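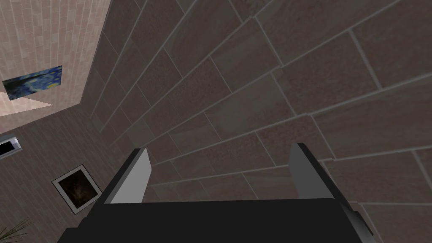

Sillex adds a simulated room to its remote teaching program

Gerkton - Robot software firm Sillex has opened a simulated practice space where operators teach a gripper household tasks by remote control. The company said the new space went into use in December at its Gerkton office.

Operators steer the arm with a handheld controller and watch through a view set just behind the gripper's two fingers. The computer-made room has tiled surfaces, a potted plant and pictures, including a copy of Van Gogh's "The Starry Night." Each run starts with the fingers open and empty.

A run lasts up to 2 minutes. The software saves every movement of the arm and every opening and closing of the fingers, and the saved runs are then used to train the robot to do the task without an operator. Sillex said its staff of 16 operators recorded 587 usable runs in the first month.

The first tasks are picking up a cup, opening a drawer and wiping a counter. Dutunden, which makes the arm, will test the trained software on real machines at its own plant. Ebrahimi, a parts supplier, is paying for part of the work.

Sillex plans to have 20 operators at work by spring. Training for new operators takes place in the mornings and starts at 9 a.m.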